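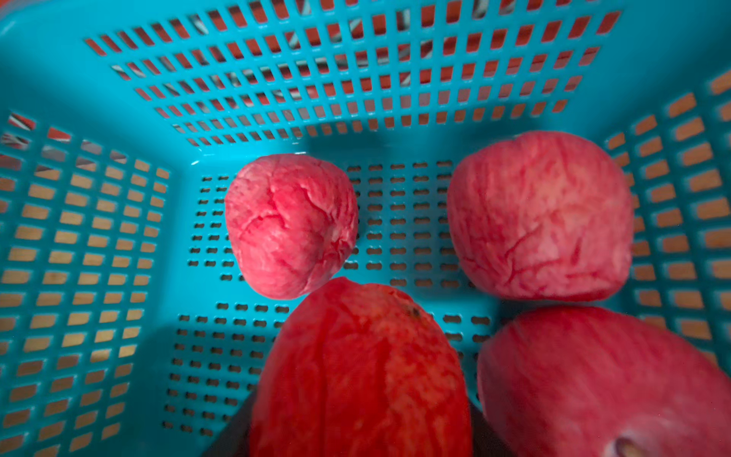
Surely a sleeve can stay on in the basket, one reader of the last Diltberg guide wrote, and it saves a step. Maybe. We left fruit sleeved in storage for 17 days and weren't convinced the foam did anything except hide soft spots.

## 4. Unsleeving the fruit

**You need:** two perforated baskets, one shallow tray, a clear tabletop.

1. Put the sleeved fruit in the first basket. Leave the second empty.
2. Set the tray between them.
3. Hold one fruit over the tray and roll the foam net down from the top.

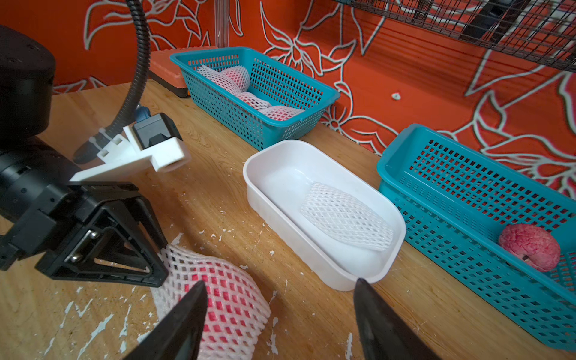 4. Drop the sleeve in the tray and the bare fruit in the second basket.

**Note:** Foam nets are sold as reusable. Ours started to shed well before the 15 uses Tisance claims on the bag.
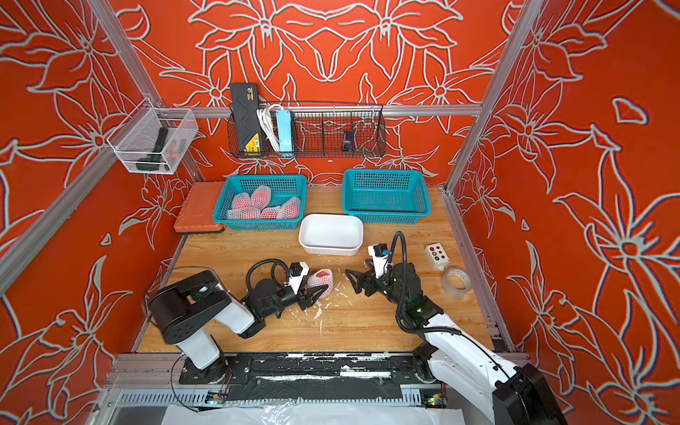 5. Repeat until the first basket is empty.
6. Check each fruit for dark spots before you store it.

**Caution:** Don't yank a tight sleeve. The "no-bruise" promise doesn't cover your thumb.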